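# Small growers and the Dernden cooperative: project report

## Background

Dernden is a small wine district on a south-facing slope above the river. Most of the growers there own only a few rows of vines and sell their grapes to the cooperative cellar. Our project looked at one estate, Vellent, which left the cooperative and now bottles its own wine. We wanted to find out what changed in the vineyard and in the cellar once the estate had to sell under its own label.

## Method

We visited Vellent on a Sunday in November, after the harvest was finished. We were shown the cellar and the two main plots, and we were allowed to read the cellar book. We then compared the notes in the book with what the cooperative asks of its members in its printed rules. The tasting was done at school with our teacher and was not marked.

## The estate

Vellent has 10 hectares of vines. The upper plot is stony and drains fast, and the grapes there ripen first. The lower plot has more clay and keeps its water through a dry summer. While the fruit went to the cooperative, both plots were picked on the same day, as the lorry came only once. Now they are picked 15 days apart and kept in separate tanks until the spring.

The estate makes 2 wines. Neltura is the red from the upper plot. It spends the winter in old casks and is bottled before the next harvest. The other, called Obi, is a lighter red from the clay plot and sees no wood at all. Of Neltura there were 3000 bottles in the last vintage.

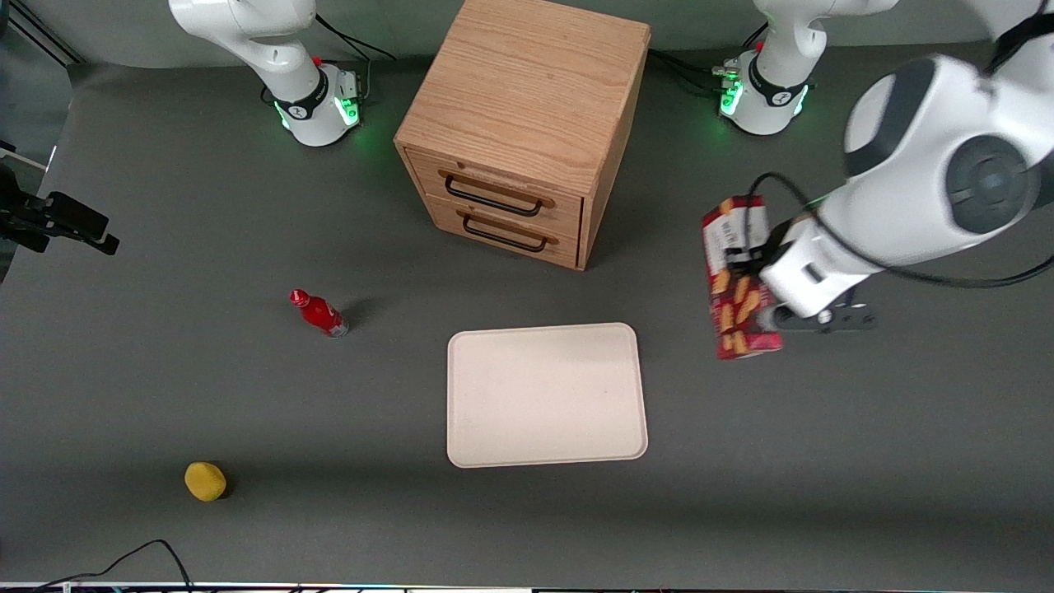

Knut Thiele thought we had made too much of the picking dates. In his view the larger change was the yield, because the cooperative paid by weight and a grower selling bottles can afford to cut bunches off in July. We went back to the cellar book after this and found that green harvesting is first mentioned in the year the estate left. We had missed it on the first reading.

## Results

The split picking date and the smaller crop came in together, so we cannot say which of them did more for the wine. The book gives sugar readings for each tank but not for the years before, when everything was mixed at the cooperative. We asked the cooperative for its old readings and were told they are kept by delivery day and not by grower.

Selling takes up more time than we expected. The labels, the orders and the deliveries are all done by the family, mostly in winter, and pruning now starts later than it used to.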